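Two-arm teleop, big box on a stand -- how do you keep both sides in sync?
2 min read

jilteck_fan
I'm recording demos by remote control, both arms at once, with a tall steel appliance sitting on a slatted wooden stand. One arm always seems to get ahead of the other! I've logged 1,610 tries since July and I'd keep maybe half. Kitchen layout is below.

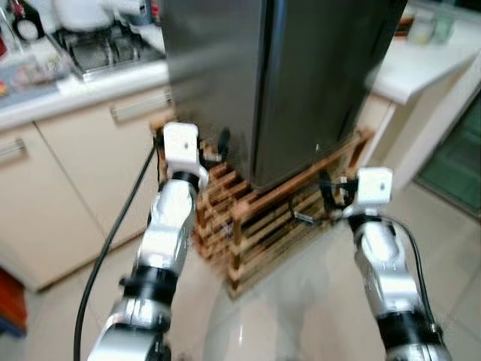 One gripper at each lower corner, sink side on the left.

slowhands
Slow down. There's a lot of motion blur on that left arm, and your policy has to learn from those views too.

grube22
Disagree -- crawl through every demo and you get a robot that crawls. I'd go hand guiding for the approach (just grab the arms and walk them in), then switch to remote for the push.

slowhands
On two arms at once? You need four hands for that, or a very patient friend.

grube22
Ha, fair. Arne Kröger and I did it with two people at Ultov and it went fine. Mostly.

jilteck_fan
No second person here, so remote it is. I'll try 2 speeds tonight and keep the sets separate. Does anyone trim the pauses before training, or leave them in?

slowhands
Leave them in for the first run.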